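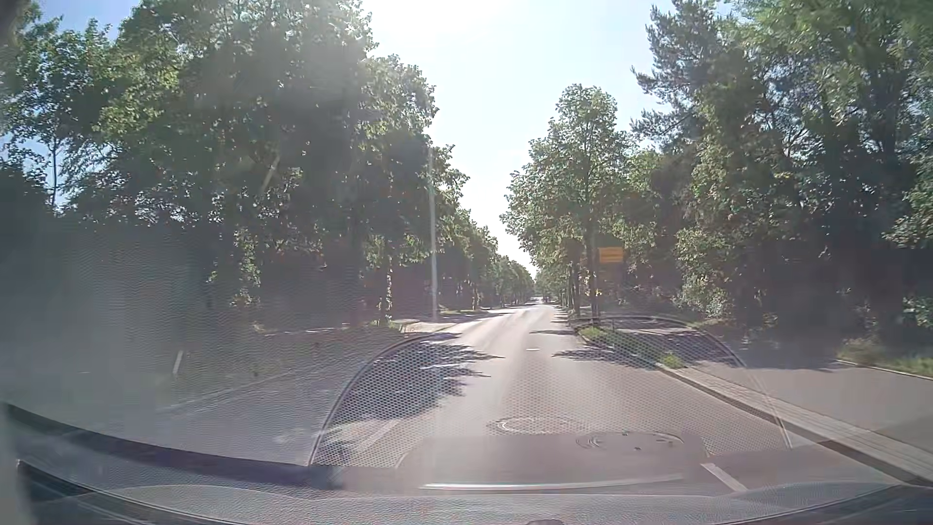 Alignement d'arbres (routes)

Un alignement d'arbres, ou plantation d'alignement, désigne une suite d'arbres plantés à intervalle régulier le long d'une voie. Sur un seul côté ou sur les deux. On parle d'allée quand les deux rangs se font face, de mail quand il y en a davantage. Le terme « route plantée » est courant dans les textes administratifs anciens.

Origine

Pratique ancienne en Europe. En France, des ordonnances royales imposent l'orme le long des grands chemins dès le XVIe siècle : bois pour les affûts et le charronnage. Les riverains arrachent souvent les jeunes plants, les amendes n'y changent pas grand chose. Au XVIIIe siècle les Ponts et Chaussées prennent la main, pépinières, entretien, coupes réglées. L'ombre pour les troupes et les voyageurs est un argument qui revient, mais le revenu du bois pesait plus.

Essences

Platane, tilleul, orme, frêne, érable, marronnier, peuplier. L'orme disparaît presque partout au XXe siècle (graphiose). Le platane domine dans le Midi, où le chancre coloré oblige à abattre des files entières. Tilleul plus au nord. Fruitiers dans certaines régions de l'est, pommiers à cidre en Normandie.

Espacement et taille

Variable selon l'essence et l'époque. Les plantations serrées donnent vite un couvert mais les houppiers se gênent. Trois conduites principales :
port libre, peu d'interventions après la formation
taille en rideau, faces verticales, coûteuse
tête de chat, coupes répétées au même point
Les travaux se font hors feuilles, à partir de novembre en général.

Le cas de Druletari

La route de Druletari à Ernemov est souvent citée dans la littérature spécialisée. 4 kilomètres, deux rangs de tilleuls, replantés par tronçons. Terence Tindall, dans son étude sur les routes plantées, y relève 66 sujets antérieurs à la mise en revêtement de la chaussée, dont 19 creux. Il propose un remplacement étalé sur 15 ans, proposition reprise en partie seulement. Le tronçon sud reste sans plan de gestion (voir Pristcombe, où le probleme est similaire).

Sécurité routière

Sujet de polémique depuis l'automobile. Abattages massifs dans les années 1960 et 1970, élargissements. Les défenseurs des alignements invoquent l'effet de paroi, qui ferait ralentir ; résultats discutés. Glissières et limitation de vitesse sont les deux réponses habituelles. Autre gêne signalée, l'alternance rapide d'ombre et de lumière quand le soleil est bas.

Protection

En France, les allées et alignements qui bordent les voies ouvertes à la circulation publique sont protégés par le code de l'environnement. Abattage soumis à déclaration ou autorisation selon les cas, avec compensation. Ailleurs les régimes varient beaucoup, certains pays ne protège que les sujets classés.

Voir aussi
Allée
Mail (urbanisme)
Graphiose de l'orme
Haie de Pilkington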